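Viltari two-arm table cell: a review after our first period of use

Posted March 20, 2018

I work in the finishing room of a small paper goods company in Bretorby. We make folded items for children's parties, museum shops and some hotels: boats, stars, darts, little boxes. Until last May all the folding was done by hand by 13 people at long tables. Then the management bought a Viltari cell with two arms from the dealer in Uvenness, and I was asked to be one of the 4 persons trained on it. I have read several reviews of such machines written by engineers. I am a folder, so mine will be different.

The cell comes as a metal frame with a table, and the two arms stand side by side on a rail at the front. The walls inside are optional. Ours were ordered with a sky pattern. The delivery was on time and the mounting took 2 days. The printed manual is good, but the chapter about paper is very short. Most of it was written for plastic parts, and we had to find many settings ourselves.

What the machine does well is patience. Thin coloured paper is not easy to hold, and it does not like to be pressed too much. With the settings from the factory the grippers left marks on the sheets. We now use a lower closing force, and the marks are few. I still check each piece with my fingers before it goes in the box, and I would advise everybody to do the same.

The speed is not impressive. A practised person folds a dart much faster than this pair of arms, and I say this without pride. The difference is that the person becomes tired in the wrists after lunch. Before, I went home with tape on my thumb most evenings in the high season. Now I do not need the tape, and for me this is the biggest change.

The next pictures are from our work with green darts.
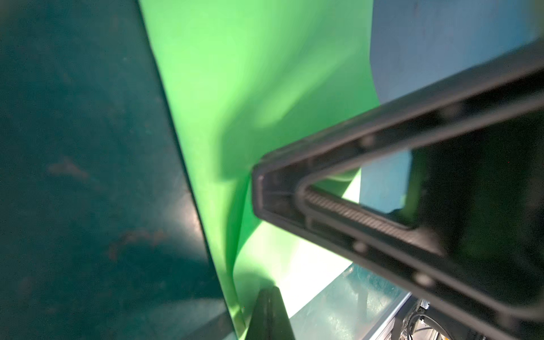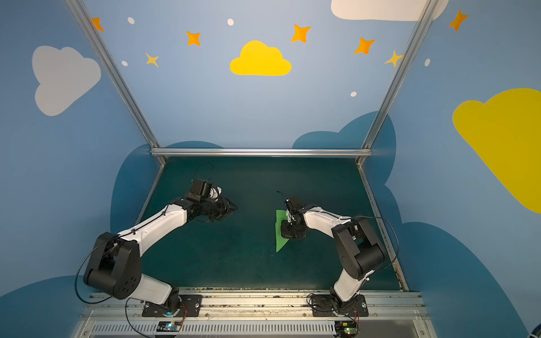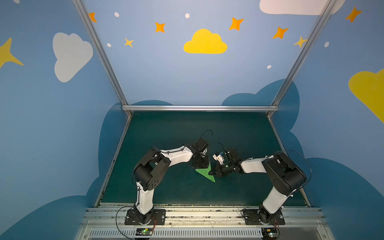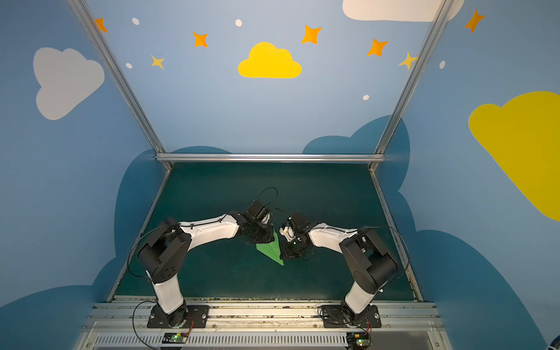 The same two arms and green material.

Did the company send people home when the cell arrived?

The company kept all 13 of us, but the work was divided in a new way. Two colleagues moved to packing, one went to the sample room by her own wish, and the rest of us change between hand folding and the cell every week. The pay stayed the same. There is a written agreement that it will be discussed again before a second cell is ordered.

I must also write about the less pleasant side. Hand folding was a social work. We sat opposite each other and talked, and a new person learned by looking at the neighbour's hands. At the cell you stand alone, and you must look at the table and listen for the small sound when a gripper closes badly. My first week with it felt very long. We asked for the cell to be moved closer to the long tables, and this was done after some discussion about the electric cables. It helped.

The other point is the dust. Paper makes more of it than one thinks, and it collects along the front rail. Cleaning takes 10 minutes at the end of the shift and it should be counted as work time. In the beginning it was not, and we had to ask.

The teaching of new positions is simpler than I feared. You save the position, you give it a name, and you repeat the movement slowly. The screen menus are only in English and French. For our older colleagues this was a difficulty, so I wrote a small list of the most used words and fixed it beside the screen. Viltari should translate the menus, it cannot be so expensive.

We compared it before buying with a model from Lacroix. That one was quicker in the showroom and had a nicer screen, but its service office was too far away from Bretorby. The Viltari dealer answers the telephone, and he came twice when the right arm lost its zero position.

Good points: gentle with thin paper when it is set correctly, easy to teach, quiet enough to talk beside it, good service.

Weak points: slow, poor manual for paper work, menus in two languages only, the front rail is difficult to clean.

I would recommend it to a workshop of our size, if the people who will stand at it are asked first where it should be placed and how the shifts will change. We were asked late. For a workshop with only a few folders I think it is too much money, and a good adjustable chair for every person should be bought before.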